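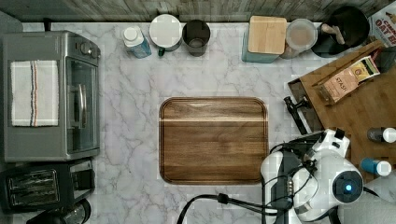
A kitchen counter with a toaster oven, a two-slot toaster and a wooden tray.

Kitchen counter

A kitchen counter, also called a countertop, worktop or, in older American usage, a drainboard even when nothing drains on it, is a flat raised surface in a kitchen meant for preparing food. In most homes it also serves as a parking space for appliances, mail, keys and fruit that is waiting to be thrown out. The study of how much of a counter remains free for its stated purpose is a small but gloomy branch of household research.

Terminology

In American English, "counter" usually means the whole assembly of cabinet and top, while "countertop" means the top alone. The distinction is kept by people who sell countertops and ignored by people who own them. The word comes from the tables on which merchants counted money, and the sense of handing over a large sum has survived in the remodeling trade.

"Worktop" is the common British term. "Bench" is used in Australia and New Zealand, where nobody is expected to sit on it.

History

Before the fitted kitchen, food was prepared on a table in the middle of the room. The table could be walked around, moved, eaten at and, when necessary, carried outside and scrubbed. Storage stood against the walls in separate pieces, most of them of different heights.

In the early twentieth century, free-standing cabinets with a pull-out work shelf became popular in the United States. These put flour, sugar, spices and a work surface within reach of one person, and were sold on the promise of saving steps. Continuous counters followed between the two world wars, as planners borrowed ideas from factories and railroad dining cars. The cook now faced a wall, and the table was released for homework.

The joining of stove, sink and cabinet under one level line forced the trade to agree on a height. The usual American figure is 36 inches from the floor. It suits a person of middling height doing a middling task. It is too low for washing dishes and too high for kneading dough, and has proved very hard to change, as dishwashers and ranges are now built to match it.

Materials

Natural stone. Marble, granite, soapstone and slate are all used. Marble is cool, which helps with pastry, and soft, which helps with nothing else. It is etched by lemon juice, vinegar, wine and tomatoes, a list that covers most of dinner. Owners are advised to think of the marks as character. Granite is harder and comes in a great many patterns with names suggesting either a storm or a coffee drink.

Wood. Butcher block is made of strips glued together, with either the edge or the end of the grain facing up. It can be sanded when damaged and needs oil from time to time. The oil is generally bought once.

Laminate. Printed paper and resin pressed over a board core. Cheap, light and tough, laminate was the standard choice in American homes for decades and is still widely sold. It is often printed to look like stone, and some engineered stone is now made so even in tone that it is mistaken for laminate.

Tile. Easy to replace one piece at a time and able to take a hot pot. The grout lines hold crumbs.

Stainless steel. Required or preferred in many restaurant kitchens. At home it shows every fingerprint and makes each dropped spoon an event.

Concrete. Poured in place or cast in a shop. It must be sealed and it cracks, sometimes in that order.

The backsplash

The strip of wall behind a counter is protected by a backsplash, which may be a low lip of the same material or a full panel reaching the upper cabinets. Tile, glass, stone, metal and wood are all found. Wood behind a sink calls for a good finish and a tolerant owner. Fashions in backsplashes turn over faster than fashions in counters, so that a kitchen can often be dated by its wall more closely than by anything else in it.

Use of space

Design manuals divide the counter into landing areas, meaning the clear stretches beside the sink, range and refrigerator where things can be set down. The manuals treat these as open surface. Small appliances have not read the manuals.

The best known field study is the Stadero survey, carried out in the lakeside town of Plundov, in which 318 households agreed to have their counters measured without tidying first. The median household kept 6 appliances out at all times. In 128 of the homes, the longest clear stretch was shorter than the cutting board. The report recommended more cabinets. A follow-up found that the households given more cabinets had filled them and gone on as before.

Later writers have questioned the method, pointing out that the surveyors set their own clipboards down on the surfaces they were measuring.

Trays are a common response to crowding. A group of objects on a tray is widely felt to be an arrangement, while the same objects without a tray are felt to be a mess. The area covered is slightly larger in the first case.

Counters in Skarnora

The upland district of Skarnora is often mentioned for its pap, a thick single slab of local gray stone set on low walls across one end of the kitchen. The pap was cut to last longer than the house and frequently did. Farm ruins in the district are still located by looking for the slab, and a parish list of 1434 records one as part of a marriage settlement, along with two cows and the right to complain about the neighbor's fence.

Because a pap could not be moved through a finished doorway, it was put in place first and the walls were built afterward. Modern remodelers in Skarnora have mostly accepted this and arrange the rest of the kitchen accordingly. A few have been sawn up for garden steps, a practice regarded locally with the kind of silence that lasts generations.

Cleaning and care

Most sealed counters need only mild dish soap, warm water and a soft cloth. Bleach and scouring powder will dull many finishes. Acidic cleaners, including the vinegar mixtures passed along as household wisdom, should be kept off marble and limestone.

Stone sealers slow down stains without preventing them. A simple test is to leave a few drops of water on the surface for several minutes. If a dark spot forms, it is time to reseal, provided a clear place can be found to put the drops.

See also

Backsplash
Butcher block
Drainboard
Junk drawer
Kitchen island
Kitchen work triangle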